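Open day at the Kaneko suture plant, Grollwood

We got to the gate at 9:30 on Monday, January 20, 2020, and were given shoe covers and a badge. The tour took 2 hours and was free. Parking is behind the loading dock, and the sign for it is easy to miss.

The first stop was a short talk on how thread behaves in the body. Some kinds hold for weeks and then dissolve, and others stay in for good. Fat holds a stitch poorly, so the choice of needle matters as much as the thread.
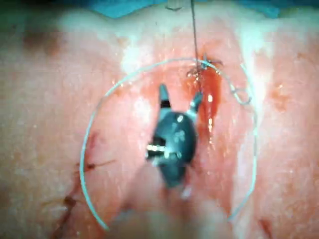
Kimie Sugawara wanted to know why anyone still uses silk, and said her own stitches last July had been nylon and itched the whole time. The answer was that silk ties well and many surgeons learned on it.

From there we walked to the braiding hall. It is loud, and earplugs are in a box by the door. There are 257 spindles, and each one is stopped for cleaning every 7 days. Toshio Tanabe ran a length of finished braid through a gauge and let us feel a reject, which was slightly fuzzy.
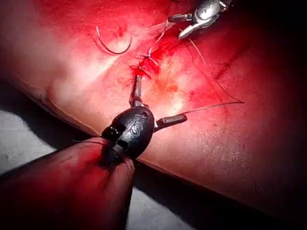

Needles and packing

Needles come in already curved. They are drilled at the blunt end, and the thread is set in and crimped. A sample from every batch is pulled until it breaks, and the results go up on a board.

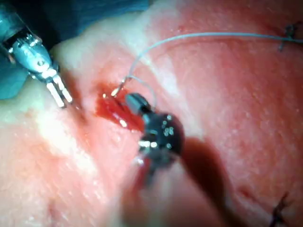 Tissue at close range, with a dark teal drape at upper left.

Packing is done in a clean room that visitors see through a window. Lunch was in the canteen: soup, rolls, and decent coffee. 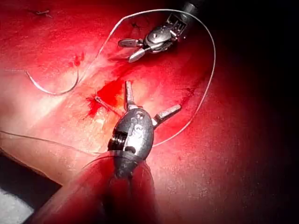

Pink-red tissue under bright light.

The next open day is in July. Places are limited to 100, and you sign up at the front desk.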